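About Steden

Steden is an independent test laboratory in Jesport that compares robot grippers, arms, cameras and controllers for companies that must choose between them. Much of our work concerns bin picking, in which an arm has to find and lift mixed objects from a deep container.

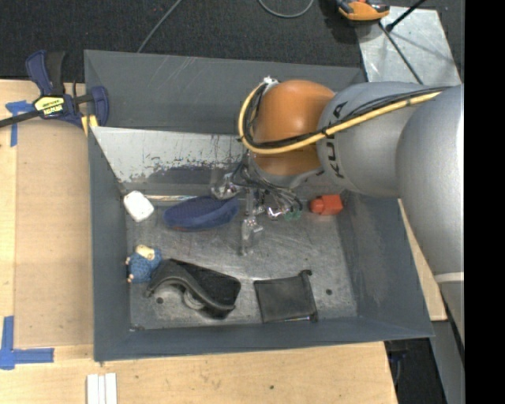

What We Test

Clients bring us a question, usually a narrow one. Will a two-finger gripper manage soft goods as well as hard ones? Does a second camera justify its cost? How much does a new controller change the cycle time when the arm stays the same?

Each comparison uses the same bin, the same objects and the same number of attempts. Our object library holds 1108 items, from toys and footwear to small household parts. Walls and corners receive particular attention, as an object lying close to the side of a bin leaves little room for a finger. Cable routing is recorded with every setup - a cable that pulls on the wrist can spoil a result that would otherwise be credited to the gripper.

How We Report

Every client receives the full log of attempts, including failed grasps and stops. Results are sorted by object and by position in the bin. We do not issue rankings, and we accept no commission from manufacturers.

Our History

The laboratory began as the handling section of Usumton, a packaging firm, and became a separate company when outside requests outgrew the section's own work. It now employs 16 people and has completed 28 comparison studies. The longest of these, the Kudo study, covered 3130 grasp attempts with four grippers on one arm.

Working With Us

Studies are scheduled by the quarter, and requests for the spring should reach the office by the end of November. Clients may attend test runs by arrangement. Hardware sent for testing is returned at the client's expense, together with the mounting plates made for it.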